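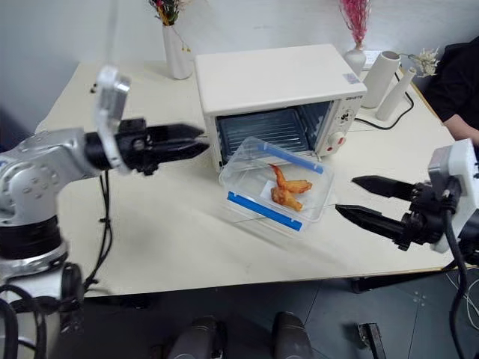 To: robot-club list
From: Lorena Medina
Date: August 4, 2020
Re: Re: which task for the Cabral entry?

Hi everyone, and hi especially to the new folks who joined the list over the summer. I'm sorry it took me so long to write back. I wanted to read all the replies properly before I put my oar in, and then I went and wrote a very long message, so get yourselves a drink.

Áine Gallagher wrote:
> I know we said in April that we'd enter the block stacking, and
> I know some of you have put real hours into it. But every team
> does block stacking! I'd love us to do the lunch task instead,
> with the toaster oven and the chicken. It uses both arms, it
> looks like something a person would want done, and we already
> have most of the parts on the shelf. My worry is whether we have
> enough practice runs saved to train on. Lorena, can you say
> where we stand? Also, do we have to use the Preline fingers or
> can we keep the long ones?
>
> Áine

Áine, I'm with you on the lunch task, and I think most of the list is too, going by the replies. I was fond of the blocks (I wrote half of that code, so I would be) but my heart wasn't in it anymore, and nothing we did there is wasted. The arm setup, the logging and the start-up checks all carry straight over.

On the practice runs: we have 642 saved that I would call clean, all of them in the Datuvura folder with the names sorted out at last. The Cabral rules ask for nothing in particular, they only score the final day, but the team that mentored us last year told me they felt comfortable at 3,000. I don't think we need that many for one task on one table. If we can add 40 at each session between now and the entry date, I'll be a happy woman.
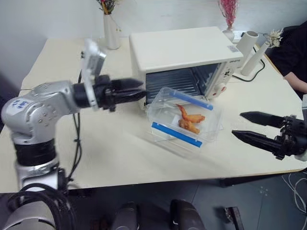

Now, the fingers. The rules let us keep the long ones, and I'd like to. I know the Preline set is wider and feels safer, but wide fingers are a nuisance around small things, and we have a few of those. The container has those two blue latch strips down its long edges, and a narrow tip has a much better chance of getting at one of them without bumping the other side. The same goes for the knobs on the oven. If somebody feels strongly the other way, bring the Preline set along and we'll try both on the same afternoon – I'm very willing to be talked out of it.

A few smaller things while I have you. Please don't move the vases between runs, even to be tidy. I know they look like decoration, but I want the background to stay put until the first version is trained, and after that we can shuffle everything and see how it copes. Please also write a line in the log when you swap operators. And Drotetti have said yes to the spare wrist mount, so thank you to whoever wrote them such a nice letter (own up, I want to thank you properly).

Áine, could you put the task description into the entry form and send it around before you submit it? I'm happy to check the wording, and I'll bring the good tape next time.

Warmly,
Lorena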